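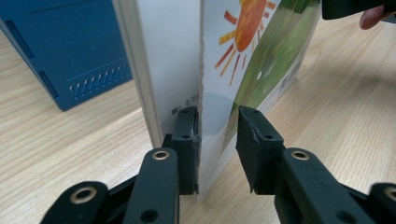

Veronica Lazăr told us at an open evening that she had expected kits with instructions and found a table full of half-finished grippers, and that she wished the website had warned her. So this page is an attempt to say what Sutico is.

About Sutico

Sutico is a shared workshop for people who build small robots and the parts that go on them. We rent one long room with wooden desks, a printing corner and a locked cabinet for each project. Members come after work and on weekends. Some have built machines for years, and some have never held a soldering iron.

We started in August with six members and a list of things we wanted to make. The current version of this page went up on Sunday, October 4, 2020.

What we are building

The main shared project is Filip, a gripper you hold and work by hand. It has black jaws on linkage arms, with brass-colored eyelets at the joints. We use it to find out how a jaw should meet an object before we put motors on anything. Lately most of the testing has been with printed cards and other thin, stiff things, which are harder to pick up than blocks. A card stood on its edge will tip if one finger reaches it well before the other.

The second project, Mison, is a desktop arm that will carry a motorized version of the same jaws. The base turns and the shoulder lifts. The wrist is on its third design and we are not happy with it yet.

The drawings for both are kept in the workshop binder, and members may copy them for their own builds at home. Several people do most of their work in a kitchen or garage and bring parts in for fitting.

Who runs it

Tincuța Tudose keeps the schedule and teaches the first session on hand tools. Dorin Coman looks after the printers. Sebastian Tănase wrote the control code for Mison and answers questions about it on weeknights. Darius Mocanu films the longer builds, and the edited ones go on our Vimeo page – usually a few weeks behind the real work.

Joining

New members begin with one supervised evening. After that you get a cabinet key and can book a desk. Bring safety glasses if you have your own. Printing material is paid for by weight, and everything else in the room is covered by membership.

Children are welcome with an adult who stays at the desk. We do not take repair jobs, and we do not sell finished grippers – but if you want to build one, ask for Tincuța and she will find you a place at the table.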